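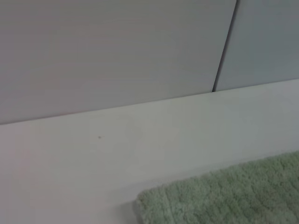
*Two gray panels with a narrow seam between them.*

# Household Tips: Looking After Your Set-Top Box and Remote

These notes are issued by Cident Resident Services to all households that receive television through the Duteo box. They replace the January sheet. The section on moving the box to another room has been rewritten, and the advice on batteries is new.

## Placing the box

Stand the box on a firm, level surface with the vents clear on both sides. Leave a hand's width of open space above it. A box kept in a closed cabinet should have the door left open during long viewing, and nothing should be stored on top of it, including the remote.

Keep the box away from radiators, fish tanks and potted plants. Where the wireless router shares the same shelf, place the two at opposite ends.

## Cleaning

Switch the box off at the wall before cleaning. Wipe the case with a dry, soft cloth. Dust in the vents may be lifted with a clean paintbrush kept for the purpose. Do not spray polish or glass cleaner on the case or near the sockets.

The remote collects grease faster than any other part of the system. Take out the batteries, dampen a cloth with a little rubbing alcohol, and work around each button. A cotton swab will reach the gaps. Allow the remote to dry fully before the batteries go back in.

## Batteries

Replace both batteries at the same time and do not mix brands. Remove them if the home will be empty for more than a month. White or green crust on the contacts can be cleaned off with a swab and a drop of vinegar - wear gloves, and dry the contacts afterward.

## Cables

Label each cable at both ends before anything is unplugged. Masking tape and a pen are sufficient. Bundle spare length in a wide loop and fasten it with a cloth tie; tight coils and wire twists damage the antenna lead in particular.

When moving the box to another room:

- Write down which cable goes into which socket.
- Unplug the power first, then the antenna lead.
- Carry the box level and by the sides.
- Reconnect the antenna lead before the power.
- Wait until the clock shows on the front before pressing any button.

A channel search will begin on its own after a move. It takes up to 9 minutes and should not be interrupted.

## Picture breaks up or freezes

Check that the antenna lead is finger-tight at the wall and at the box. If it is, switch off at the wall, wait six minutes, and switch on again. Households using the Prillar splitter should try the box without it. A picture that is steady without the splitter points to the splitter or to its short lead, and either part may be exchanged at the Kuzmenko counter on Monday mornings.

## Recordings

The box holds fewer recordings than many households expect, and it will delete the oldest without asking once the disk is full. Mark anything to be kept as "Protected" in the recordings list. Series recordings left running after the season has ended are the usual cause of a full disk.

## Further help

Select channel 111 for the on-screen guide, which covers subtitles, parental locks and audio description. The desk serves over 4000 households, and replies to written questions may take several days. Please address them to Comfort Annan and include the serial number from the underside of the box.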